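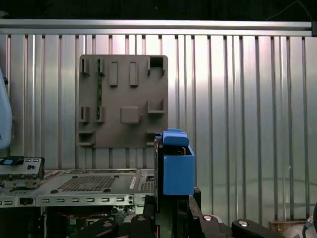
Mounting plate on the ribbed wall, rail above it.

May, test kitchen notes, late afternoon

Dinner at Kerekes last night with Enikő and I've been thinking about the bean soup ever since, so today's batch is me trying to get near it. The waiter told us the house has been serving food since 1577 (it's on the menu too, in very curly letters). I don't believe a word of it, but the soup was wonderful! Smoky, a bit sour at the end, and thick enough that Enikő gave up on the spoon and went at it with bread.

Batch one: 200 g dried beans, soaked overnight, one smoked hock, two bay leaves. Came out flat. Ákos tasted it and said "hospital," then had a second bowl anyway.

Batch two: same beans, but I let the onions go for eight minutes before the paprika went in, and stirred in a spoon of vinegar right at the end. Much closer. Still missing something - caraway maybe, or they use the pickle brine. Enikő thinks brine.

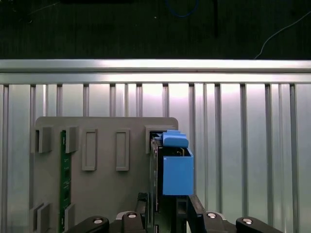 Gray fixture plate with the narrow green circuit board.

Ákos wants us all to try Bamalau next, the new place over in Undgate. His cousin waited an hour for a table and got a free dessert out of it, which he seems to think is a selling point. Five of us so far if Enikő's sister comes.

To do: ask at Kerekes about the brine (they'll never tell me), buy more hocks, and write down the salt next time. I forgot to weigh it in both batches.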